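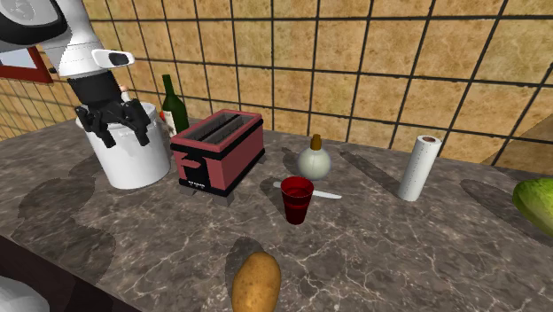 ## The soup supper, and what we learned about barley

Well, we did it again, and I think I can say it was the fullest the hall on Clindska Road has been since the jumble sale. Thank you to everyone who came out on such a miserable May evening, and a special thank you to those of you who stayed behind to dry spoons (you know who you are, and so do your aprons!).

We had three soups this year: the leek and potato, Sabina Kuruc's mushroom and barley, and a tomato one that was meant to be the plain choice for the children and was gone before most of the children had sat down. The barley caused a bit of discussion. Sabina soaks hers overnight, rinses it and cooks it on its own before it goes anywhere near the mushrooms, and I must say the broth stayed lovely and clear. I've always just thrown mine in dry and let it get on with things, and then wondered why my soup could be cut into slices by Tuesday.

If you'd like to try it at home, 200 grams of pearl barley and 700 grams of mushrooms will feed 9 people with good appetites. Brown the mushrooms in small batches, and don't hurry them. The marjoram goes in at the very end, along with a spoonful of vinegar, which I was doubtful about until I tasted it.

The collection came to over £900, all of it going towards the new cooker and the leaking window above the sink, in whichever order the quotes come back.
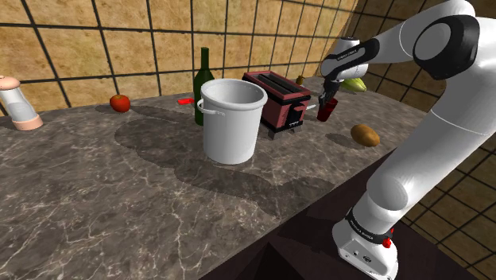

Dagmar Sokol wrote in afterwards to say that she thought the barley wanted more salt, that the bread was the best we've had, and could we please start half an hour earlier next time so that people coming from the Culari side can catch the last bus home. We've taken the point about the bus, and the autumn supper will begin at six. As for the salt, there'll be a little dish of it on every table, and you may each follow your own conscience.

If you went home with somebody else's ladle, please leave it in the box by the hall door. Mine has a green handle and I do miss it.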